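The Cable Job

Skemus had a bad habit, and I was the one who had to break it. Every time the left arm swung back to its rest position, its camera cable snagged on the work frame and yanked the plug halfway out of the hub. Then the left eye went dark, the arm stopped, and my phone buzzed on the nightstand over in Flarnstead.

I'd been the night tech for 3 months by then. The ad said "light mechanical duties," and I'd pictured myself with an oil can, strolling between the cells like a lighthouse keeper. Mostly I did cables. Cables chafe, cables sag, cables get into places you would swear a cable couldn't reach! The old Pacheco cell next door ate so many of them that we bought them in boxes of 200, and when that one got retired I thought my cable days were over. Then they gave me Skemus.

So there I was on Saturday, November 26, 2022, two days after Thanksgiving, eating cold stuffing out of a plastic tub at the control desk and reading the fault log. It said 72 stops since October. I scrolled through all of them (I don't know why, it was the same line over and over) and decided I was done taping things down and hoping.

My plan was tie mounts. You clip one into the slot of the aluminum, run a cable tie through it, feed the cable through the tie and leave the whole thing loose until you like where the cable sits. The funny part was that I'd let Skemus do it. The arms had been taught to handle small stuff on that same frame, and I had a bad shoulder and half a tub of stuffing left. I put the speed down low, kept one hand near the stop button and brought up the camera views on the monitor.

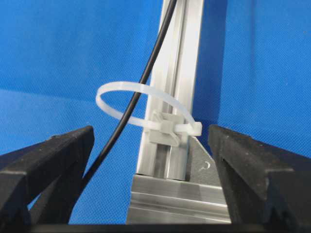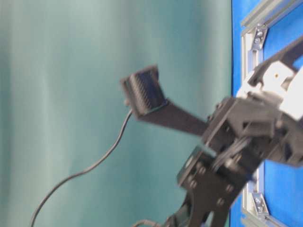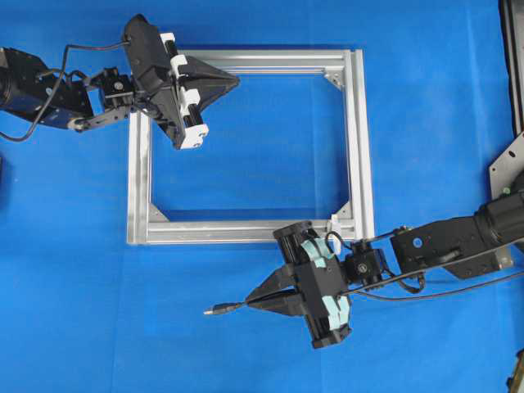
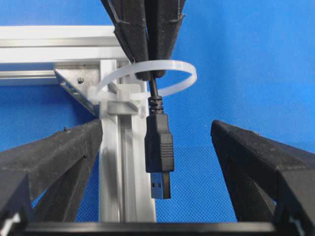 Around midnight

I'd like to say it went smoothly. The first try, the plug went through the loop, caught its shoulder on the edge of the tie and hung there, and the arm just waited. No alarm, no nothing. I had set the force limit to 66, and the arm had decided that pulling any harder was somebody else's department.

"Come on," I said to it. "It's a cable."

I do talk to the machines. Everybody on nights does, and if they tell you they don't, they do it quietly.

I backed the arm off, opened the loop a little wider and ran it again. And again. In between I wiped the fingertips, checked the wrist screws for play and found one that was a good half turn loose, which made me feel better about the snagging and worse about my last inspection. I put the time in the log and left out the word "again."

On the next try the plug slid through like it had been doing it all its life. I reached in with the power off and pulled the tie down to where I wanted it, snug enough to hold and slack enough that the cable could still slide. Too tight is how you kill them. Fistis taught me that one – Fistis was the cell before Pacheco, and it went through its cables right at the tie, clean as scissors, until I learned to leave it some room.

Then I turned the power back on and sent the left arm to rest.

It swung out, slow. The cable lifted, followed, bellied out a bit over the frame, and settled on the left side of the upright. Left eye still lit. I sent it out and back again, and then at full speed, with my shoulders up around my ears. Still lit!

I should have gone home. My coat was already on. But I pulled the chair over and sat there and ran it out to rest and back, out to rest and back, with the fork in my hand and the lights off over the other cells, and somewhere in there I finished the stuffing.

When my phone buzzed I nearly went over backward in the chair. It was my sister, wanting her plastic tub back.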